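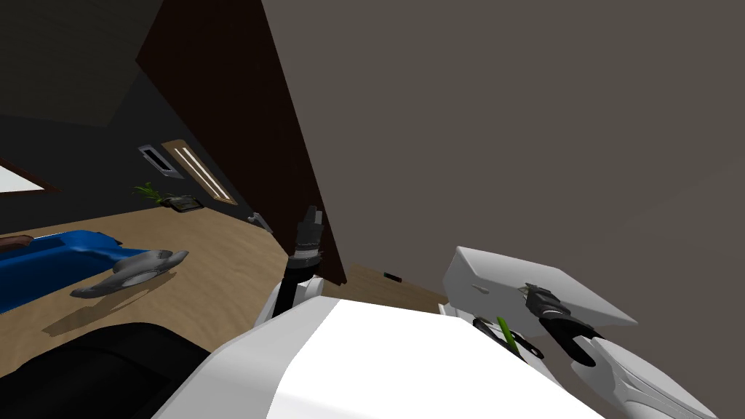

I have been meaning to write up my afternoon at the Heston open day ever since I got home, and then the garden got away from me and September was half gone before I sat down. So forgive me if a few of the details have gone soft.

Heston is the old seed warehouse out past the rail yard, and Sastix has the upper floor. They do software for household robots, and once a year they open the doors, put out coffee and let people like me wander around asking silly questions. I got there a little after two, having driven almost 100 miles (with a stop for pie, which I regret nothing about), and the line for the simulator room was already down the stairs.

I'll admit I had pictured a lot of clanking metal. The part everybody was waiting for was a practice house that lives entirely inside a computer! They call it Antal. The robot in it has a white body and two arms, and you see the rooms from up on top of it, looking out past its own grippers, with everything leaning so hard that the lady next to me had her head tipped over the whole time. I was doing it too, I'm sure.

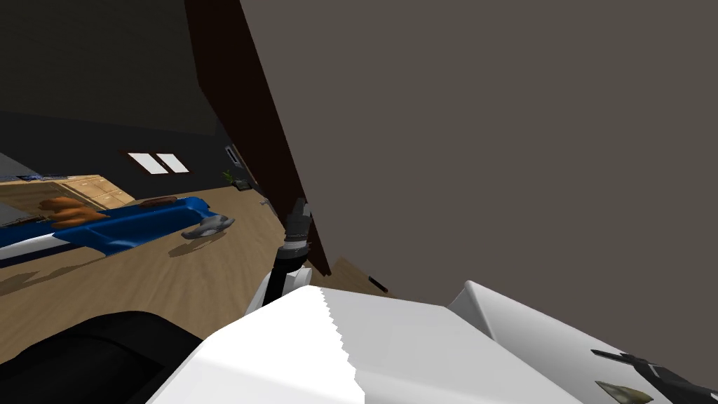
The young woman running the demonstration was very patient with us. She explained that a robot can bump into a door as many times as it likes in Antal and all it costs is a bit of electricity, and that they keep every run, good or bad. The one we were watching was number 979. I asked whether it got bored and she laughed, but kindly, and said I was welcome to come back for number 980.

What I liked best was how homey they had made it, with a wooden floor, a potted plant and a big blue piece of furniture that I wanted to call a sofa. There was a thin green stick over at the right arm, too, and I spent a good while squinting at the screen trying to work out how it sat in there. My husband thinks I would have stayed until they turned the lights off, and he may be right. 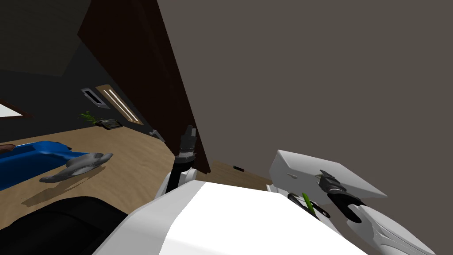 The practice house in Antal, with the green stick at the right gripper and the brown door standing open.

Afterward they let us try Skama, the little program they use for steering the arms by hand. I had 2 turns and was terrible both times. You push one way and the wrist goes another, or so it felt to me, and a boy of maybe ten had it figured out before I had found the right button.

I drove home with a free tote bag and a headful of questions I should have asked. If they hold it again next year I'll go earlier in the day, and I'm bringing my sister, who will pretend she isn't interested until we get to the coffee.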